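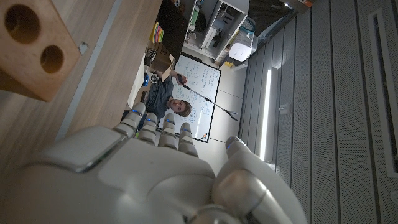

Gova Pro Wrestling Is Looking For Ring Crew, Referees And A Backstage Interviewer

Gova Pro Wrestling is getting ready for its biggest season yet, and we need more hands on deck! We run one show a month at the Wemus Hall, plus a tour of smaller towns in the summer, and we have just added a second taping for our online show, Gova After Dark. That means a lot more work, a lot more matches and a bunch of open spots on the team.

If you've sat in our crowd and wondered how you could get closer to the ring, read on.

What we're looking for

Ring crew (4 spots)
You load the truck, build the ring, set up the guardrails and take it all down again after the main event. Call time is 1 p.m. on show days and we're usually locked up by midnight. You need to be able to lift heavy boards with a partner and take direction when things get hectic. We'll teach you how the ring goes together. Steel-toe boots are required, and we don't have spares, so bring your own. This is a paid position, at a flat rate per show plus dinner.

Referees (2 spots)
You don't need to have refereed before, but you do need to be training at a wrestling school now or have trained at one in the past. We need people who can fall safely, stay out of the way, keep time in their heads and pass messages from the back without looking like they're doing it. New referees start on the opening match and move up the card from there. Paid per match.

Backstage interviewer (1 spot)
Our last interviewer moved away in December and the locker room misses her badly. You'll do short interviews before and after matches, live in the building and on tape for Gova After Dark. You should be comfortable with a microphone, quick on your feet and okay with being yelled at by a very large man in face paint. Local radio, theater, stand-up, school announcements, it all counts. If you can remember names and let the wrestlers shine, we want to hear from you.

Who runs things

Head trainer and show director Wajid Khattak has been in charge of the locker room for 6 years, and he'll be at every tryout. He's strict about safety and being on time, and he is also the loudest person in the building when somebody has a great match. He reads every application himself, so please write it in your own words.

We've put on more than 136 shows, from the old Tawfik Street gym (miss that place, don't miss the roof) to last summer's outdoor card at the Skurnari fairgrounds, where the cage match had the whole grandstand on its feet. Plenty of the people who work with us now started out on ring crew, including our current tag team champions!

Tryouts

Tryouts for referees and the interviewer job take place at the training school next to Wemus Hall. Doors open at 6 p.m. and we start at 7 sharp. Referees should bring workout clothes, wrestling boots or clean sneakers, and water. Interviewers will get a short storyline to read and ten minutes to prepare, then go on mic with one of our wrestlers. Ring crew applicants don't try out. You'll come to one show, work a shift with pay, and we'll both see if it's a good fit.

The rules

You must be 18 or older for all jobs. You need your own way to get to Wemus Hall, though we run a van to the out-of-town shows. Referees need a recent physical signed by a doctor before their first match. And please keep finishes and surprises to yourself. If you post spoilers, you're done.

How to apply

Send us an email through the contact page with the job you want in the subject line. Tell us your name, your age, where you live and what you've done before, even if it has nothing to do with wrestling. Referees, add where you trained and who with. Interviewers, add a link to a video of yourself talking for a minute or two. A phone video is fine, and so is picking your favorite match ever and telling us why you love it.

We answer everybody, but give us a couple of weeks if there's a show coming up. Spots stay open until they're filled.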